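The Women Who Walk to Pemthorpe

By Caroline Chege

Feb 27, 2026

When Chepkoech Kombo was a child, her mother sent her every morning to buy milk from a neighbor. The walk took a quarter of an hour, and she hated it. Now she is a retired nurse with a bad left knee, and she walks every morning because she wants to. She starts before the shops open, in a green raincoat which she bought for her son and which he never wore.

"In the hospital I walked all day, but I never looked at anything," she told me. "I only looked at the next bed."

She is one of the members of a walking group in Hundov, the town where I have lived for 2 years. The group has no president and no fee. It began in July, when her sister Peninah Kombo was told by her doctor to move more. Peninah did not want to go alone, so Chepkoech came with her, and then a woman from the same stairway asked if she could join. Today the list on Peninah's telephone has 156 names, although on a usual morning only a small part of them comes.

I joined them for the first time in a cold week, with wrong shoes. They go from the bus station to the old bathhouse, then through the market street, and after this along the river to the district called Pemthorpe, where there is a bakery that opens early. The whole way is around five kilometers. People talk in pairs, and the pairs change at every crossing without any rule that I could discover.

What I noticed first was how slowly they go. I had expected a kind of sport, with watches and arms moving. But Peninah stops to read the notices on doors, and everybody stops with her. One morning we spent a long time in front of a shoe repair shop, where the owner had put a letter in the window to thank his customers for 903 pairs of repaired shoes in one year. Peninah read it aloud. Then she wanted to know who had kept the count, and she went back in the afternoon to ask him. It was his daughter.
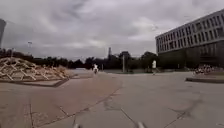

Oduor Kirui teaches geography in the secondary school, and he is one of few men in the group. He has a theory about walking which he explained to me between the bathhouse and the river. A town, he says, is learned by the feet. When he came to Hundov he drove a car for the first six years, and he knew the names of the streets but he did not know which of them went uphill. His pupils have the same problem. He gave them a task to draw the way from home to school from memory, and most of them drew a straight line with a house at each end.

Now he repeats this task every autumn, but before it the pupils must walk the way once without a telephone. The drawings are much better, he says, and they are full of dogs. I have seen several of them. A girl had marked every place where she could smell bread, and a boy had written beside one gate only the word "goose."

I asked the women if they walk for their health. Chepkoech Mfinanga, who is called "the other Chepkoech" by everyone, laughed at me. She was a bookkeeper until last year, and she lost her husband in the same winter when she stopped working. For some months she went out only to the pharmacy. "My blood pressure is the same as before," she said. "But I have somebody to tell it to."

The bakery is the end of the walk. There are not enough chairs, so those with bad knees sit and the others stand by the window – this is the closest thing to a law that the group has. The sisters share one cinnamon roll and argue about the bigger half. Oduor drinks his coffee too fast and runs for the bus, because his first lesson begins at eight.

On my last visit it was raining, and I was sure that no one would come. At the bus station I found the green raincoat and under it Chepkoech Kombo, who was looking at my feet. I had bought better shoes. She nodded, and we waited a few minutes more for Peninah, who was reading something on a door.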